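## 4. Running the Denden pick-and-place test in simulation

If you've got through section 3 with the viewer opening and no red text in the terminal, you're past the worst of it (I lost most of a week there, so well done!). This part gets you from an empty table to a scored batch of runs you can put next to mine. I've written it the way I'd tell you if you were sat at the next desk, so forgive the rambling.

What we're after is quite narrow. Denden is our method for training a two-arm policy on a small pile of demonstrations, and the claim we keep having to defend is that it copes when an object starts somewhere slightly different from where it sat in training. Claretti is the older method we compare it with. Both use the same simulated cell, both get the same starting positions, and the only thing that should change between them is the policy file.

### Before you start

You'll need:

- the Plasance scene pack, unzipped into `scenes/`
- the demonstration set, 445 episodes, in `data/train/`
- both policy files, `denden.pt` and `claretti.pt`
- plenty of disk space if you mean to keep the video

> **Note:** Check the demonstration count before anything else. Murdo Lindsay and I spent an afternoon arguing over two sets of numbers before we spotted that his download had stopped early and the loader had carried on without a murmur. It still doesn't complain.

### 4.1 Load the scene

1. Open a terminal in the project folder and switch on the environment you made in section 3.
2. Type `plasance load bottle_bin_tray` and wait. The first load is slow, and the window may stay grey for a bit while it builds the shadows.
3. Press `R` to reset the arms to their home pose.
4. Press `V` until you reach the front view. All the saved clips use that one, so it makes side-by-side viewing much easier.
5. Set the seed. I use 714 for the published batch, so use that if you want your starting positions to match mine.

If the arms twitch on reset, leave them alone for a moment and press `R` again. If they keep twitching, your physics step is probably still at the default. Set `step_ms` to the value in the scene pack's settings file and load again.

### 4.2 Try a single run by hand

Please don't skip to the batch. One watched run will show you a wrong setting far quicker than a spreadsheet will.

1. Type `plasance run --policy denden.pt --episodes 1 --slow`.
2. Keep a finger on the space bar, which pauses and unpauses the run.
3. Pause when the left gripper gets down to the bottle.
4. Turn on the contact overlay with `C` and look at the fingers.
5. Unpause and let the run finish, then read the one-line result in the terminal.

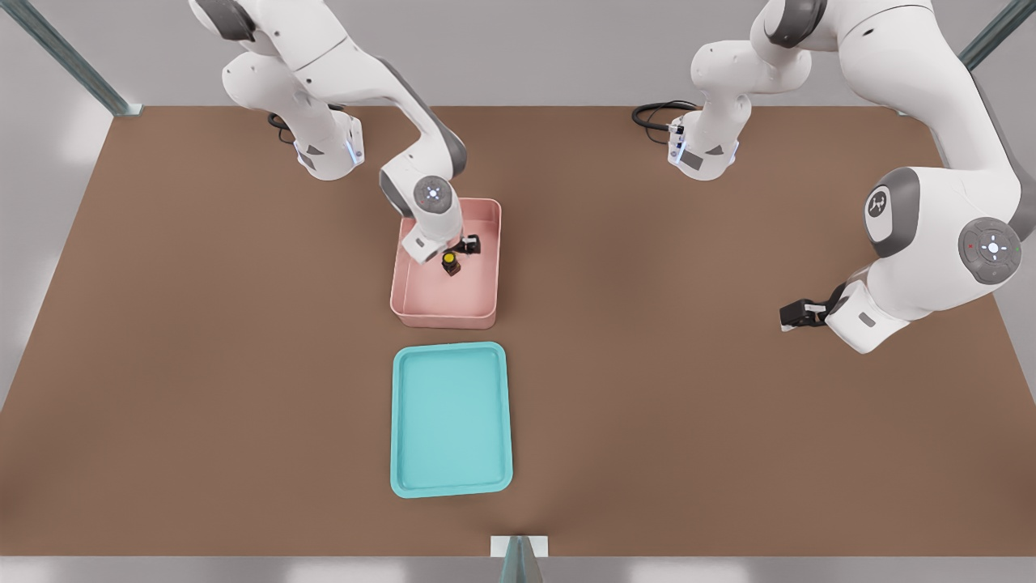

The grasp check is the bit of the method I'm proudest of, and also the bit most likely to confuse you. Denden doesn't go straight from reaching to lifting. It holds still for a few steps and asks a small side network whether the grip is worth trusting, and only then does it commit. When you pause there, you want the left gripper down inside the pink bin at the bottle with the yellow cap, the cyan tray empty in front of the bin, and the right arm well out of the way with its gripper open. From the front view I find it hard to tell whether the fingers have closed on the bottle or are just beside it, so go by the overlay: two contact patches, one per finger, means the grip has been made. One patch, or none, means it hasn't, and a good policy should back off and try again.

> **Caution:** Don't drag the bottle with the mouse while the run is paused. The viewer lets you do it, but the side network keeps its old reading and the rest of the episode is rubbish. If you've nudged something, press `R` and start that run over.

The right arm has nothing to do in this task, and people do ask why I left it switched on. The policy still controls it and could, in principle, swing it into the bin. Claretti does that now and then. Those runs are scored as failures under `idle_arm`, and I think that's fair, as you'd certainly count it on a real cell.

### 4.3 Run the batch

1. Close the overlay. It slows everything down terribly.
2. Type `plasance batch --policy denden.pt --seed 714 --out results/denden`.
3. Go and have your tea.
4. Run the same line again with `claretti.pt` and a different output folder.
5. Check that each folder has a file called `summary.csv` and that both files have 3,399 rows, not counting the header.

That row count is the full grid of starting positions. Fewer rows means the batch stopped early, usually for want of disk space. Add `--resume` to the same command and it'll pick up where it left off.

> **Note:** Video is off by default in batch mode. Add `--video fails` if you only want clips of the runs that went wrong. I'd do this at least once, as they're much more instructive than the good ones.

### 4.4 Read the results

Open `summary.csv` in whatever you like. The columns worth your time are:

| Column | What it tells you |
|---|---|
| `placed` | 1 if the bottle ended upright in the tray |
| `retries` | how often the policy backed off and tried again |
| `idle_arm` | 1 if the spare arm touched anything |
| `offset_mm` | how far the start was from the nearest demonstration |

Sort by `offset_mm` first. Close to the demonstrations the two methods look much the same, and I'd be suspicious if yours didn't. The gap opens once the offset goes past 23, and that's where the `retries` column starts to fill up for Denden. A retry isn't a mark against it, by the way. I used to colour those rows red and had to stop, because everyone who saw the sheet thought the method was falling over.

If your Denden retries are all zero, the side network hasn't loaded. Look for `grasp_check: off` near the top of the log, fix the path in `config.yaml`, and run the batch again from scratch (`--resume` won't help you here, sorry).

### 4.5 Save your settings

Copy `config.yaml` into each results folder before you change anything. The Farquharson variant in section 5 writes over it with its own camera and lighting values, and the old ones aren't kept anywhere else.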